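Tornulby Shared Workshop - Home Automation Builds
Session 2 notes: parallel grippers
Anselmo Paiva, 2022-04-27

Last session covered the frame and the hand grip. Today we look at the fingers and pads. Bring your own build, finished or not.

A parallel gripper keeps both pads facing each other over the full travel. If yours toes in at the tips, check the arm screws first, then the linkage holes. Most of the March builds had one hole drilled slightly off.

Pads: ridged rubber works for most household items. Cut the ridges across the pull direction. Glue needs a full night.

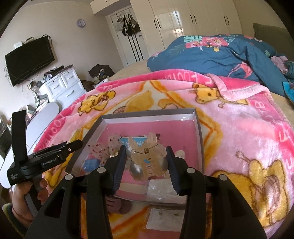 Fig. 1. Hand-held gripper with ridged pads on a claw hair clip, over an open gift-type box.

Hair clips are a good test part - light, curved, with a spring that pushes back. Grip one upright, lift it 100 mm, set it down. Repeat with something flat, such as a card.

Log each try in the Corkent sheet: object, pad type, held or dropped. Roughly 400 tries per pad set is enough to compare two materials.

For next time: finish the pads and read the Marinho handout on linkages up to the worked problem.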